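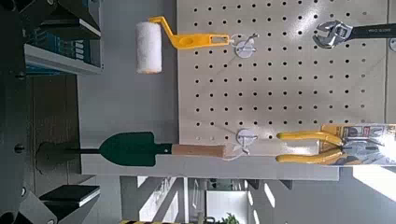
I put up a whole pegboard and after one winter half my tools were back in the kitchen drawer, so what am I doing wrong? That came in from a reader in Montes, and it's such a common complaint that I'm putting it at the top of the page.

My guess is that you're doing nothing wrong with the board and everything wrong with the spot. If the board is in the garage and you fix things in the kitchen, the screwdriver is going to live in the kitchen. I moved mine twice before it settled down by the back door, and the drawer has been fairly quiet ever since (okay, there's still a tape measure in it).

The rest of these are questions I get over and over. I answer them the way I'd answer a neighbor, so take them as one person's opinion!

Can garden tools and house tools share a board?

Sure they can. I keep a hand trowel on the same board as my wrench and I've never regretted it. The one rule I stick to is that the trowel gets knocked clean and wiped before it goes up. Dirt falls, and whatever is hanging underneath gets it. Big things like rakes and spades are another story – those want a rail or a corner of their own.

Which hooks should I buy?

I like the kind with a round disc behind the wire. It spreads the pull over a bit more of the board, and to my eye it looks tidier than a bare hook poking out of a hole. Mine are Lusis, the white ones, and I bought a bag of 20 thinking that would be plenty. It was plenty for a month.

Plain bent wire hooks are cheaper and they do work. They also come out in your hand along with the tool, every single time, until you learn to lift before you pull.

How do I hang a paint roller?

Look at the handle first. A lot of the plastic ones have a slot or a hole in the end, and that's all you need for a hook. Hang it so the cover sticks out past the side of the board or has clear space around it. A fluffy cover pressed flat against anything for months gets a dent in it, and you'll see that dent on your wall the next time you paint. Wash it and let it dry all the way first, please. I've hung up a damp one and I won't describe the smell.

And an adjustable wrench?

Use the hole in the handle if yours has one. If it doesn't, two hooks side by side make a decent cradle under the head. Wrenches are heavier than they look, so I put mine where a fall wouldn't land on anything I care about, toes included.

Will pliers just sit on a hook?

Mostly, yes. Open them a little and let one handle go on each side, or hang them from the joint over a wide double hook. The cushioned handles grip nicely. Bare metal ones slide around more, and for those I add a rubber band to the hook – ugly, but it works.
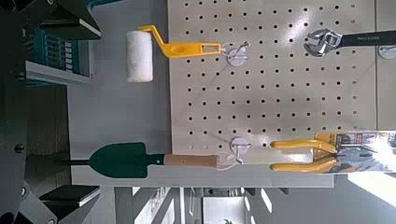

Roller, wrench, trowel and pliers on the white pegboard.

Should I draw outlines around everything?

I tried it. I drew very nice outlines with a paint pen from Prasteo, then bought a different hammer, and spent an evening scrubbing. If other people in your house borrow tools, outlines really do help things come home again. If it's only you, I'd skip them and take a picture of the board with your phone when you like how it looks.

How much weight can the board take?

That depends on the board and even more on what it's screwed to, so go by the sheet that came with it. Mine is a Wotov 368 and the sheet says over 40 pounds when it's fixed into studs. I've never wanted to find out! Heavy things go low, near the ledge, and light things go up top.

White board or dark board?

White, for me. Dark handles show up well on it and it makes a gloomy corner brighter. It does show fingerprints, so I go over it with a damp cloth and a drop of dish soap each May when I'm sorting out the garden stuff anyway. Keep the cloth wrung out if your board is the pressed wood kind, because the holes drink water and swell.

How far apart should I put things?

Leave enough room to get your whole hand around each handle without touching its neighbor. It'll look half bare at first and you'll be tempted to fill it. Don't! Give it a few weeks of normal use and then move the things you keep reaching past.

What shouldn't go on a pegboard?

Saws at the height of anybody's face. Anything with a cord, unless you wrap the cord and tie it. Tiny stuff like drill bits and picture nails is much happier in a tray with little compartments on a shelf nearby, where you can see it all in one go.

I still owe an answer on magnetic strips. I've got one up now and I'll add it here once I've lived with it a while.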